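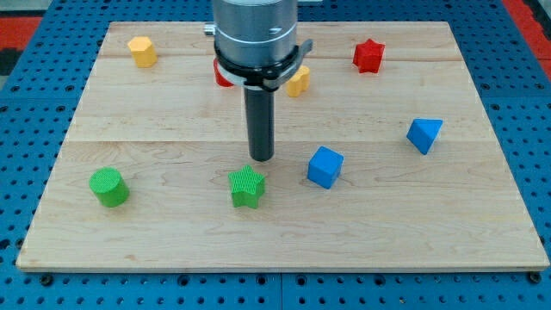 4.3 Unrequested contact during pushing

The benchmark results in Section 4.2 leave out 31 runs. The original Gelevstead release marks them as "operator stop" and gives no further detail. We think this label hides the most interesting behavior in the whole set, and that leaving these runs out makes the language-conditioned policy look safer than it is.

We went back through the joint logs for every excluded run. In most of them the arm was stopped because the tip of the rod had come down onto the board and kept pressing. The policy outputs only a planar target. Height is held by a separate controller, which is supposed to keep the tip at a fixed clearance. The Presex controller documentation treats this clearance as a guarantee. Our logs do not support that. When two planar targets arrive in quick succession and point in opposite directions, the height loop lags and the tip dips. If a block is under it at the time, the block is pinned and dragged instead of pushed from the side.

Figure 3 shows the workspace used for our repeat runs, with the rod over the maple board and the star, cube, cylinder and prism shapes set out for a trial. Fresh layouts such as this one gave us little trouble. The dips clustered late in an episode, once several blocks had been pushed close together and the policy began to switch its mind about which one to go for.

Figure 3. Workspace for the repeat runs. The tool is a long black rod, and the board lies on a perforated metal table.

The usual explanation, repeated in the Cartwright report, is that these events come from bad calibration of the board height. We doubt it. A calibration error should show up everywhere in the same part of the board, and should be there from the first push. We re-measured the board before each block of trials, ran 55 new episodes, and still recorded 2 hard contacts. Both came within a second of a target reversal. Neither was near a corner, where the calibration error was largest. Two events are a small number and we would not build a rate on them, but they are hard to square with the calibration story.

It has also been suggested that the force limit makes the question moot. The arm does stop when the limit is reached. What the limit does not do is tell the policy that anything has happened. After a protective stop the operator clears the fault, the policy receives the current camera view, and in several of the excluded runs it sent the same pair of targets again. A system that has to be rescued by its force limit, and then repeats the motion that tripped it, should not be scored as if the run had never taken place.

We tried one fix. Limiting how far the planar target may move between steps removed the dips in replay, at the cost of slower episodes. We have not shown that it holds on hardware over a long session, and the Prullell group's claim that a similar filter "solves" the problem rests on simulation alone — their contact model has no lag in the height loop, so the fault could not have appeared there in the first place.

Until the excluded runs are released with full logs, we suggest reading the published success rates as upper bounds. In Table 4 we report them both ways, with operator stops dropped and with operator stops counted as failures.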